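Anzeigen, die auch ohne Farbe funktionieren

Ich gestalte seit Jahren Bannerwerbung und habe peinlich lange nicht daran gedacht, dass ein Teil der Leute meine schönen roten Buttons auf grünem Grund gar nicht erkennt. Inzwischen prüfe ich jedes Motiv, bevor es rausgeht – dauert bei mir bis zu 42 Minuten pro Kampagne, meistens viel weniger.

Schritt 1: Alles auf Grau
Kopiert eure Datei und nehmt die Sättigung komplett raus. Findet ihr den Button noch auf Anhieb? Bei unserem Banner für Hirasau war er schlicht weg! Dann hilft nur, die Helligkeit zu ändern, am Farbton müsst ihr gar nicht drehen.

Schritt 2: Text auf dem Foto
Schrift direkt auf dem Bild sieht schick aus und ist oft unlesbar. Ich lege eine dunkle Fläche darunter und zoome dann auf 200 Prozent. Bleibt alles lesbar und nichts rutscht raus, ist es gut.

Schritt 3: Jemanden fragen
Xiaoyan Hou aus unserem Team hat eine Rotschwäche und schaut sich jeden Entwurf kurz an (danke dafür!). Sie hat neulich drei Statusfarben für exakt dieselbe gehalten. Jetzt steht neben jeder ein Wort.
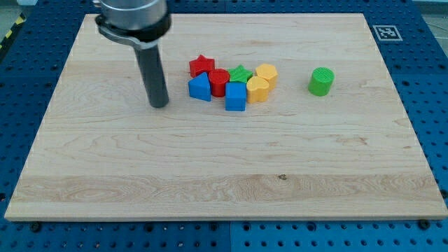
Zum Schluss kommt bei mir immer der Bildtext für Screenreader, und den schreibe ich so kurz wie möglich. Was zur Botschaft gehört, muss rein, der Rest darf weg. Geht es um den Untergrund, reicht mir etwas wie „Großes Holzbrett auf einer blauen Lochplatte“, geht es ums Spielen, nenne ich zuerst die Spielklötze. Danach lasse ich mir die ganze Anzeige einmal vorlesen, am liebsten mit geschlossenen Augen, und streiche alles, was doppelt vorkommt.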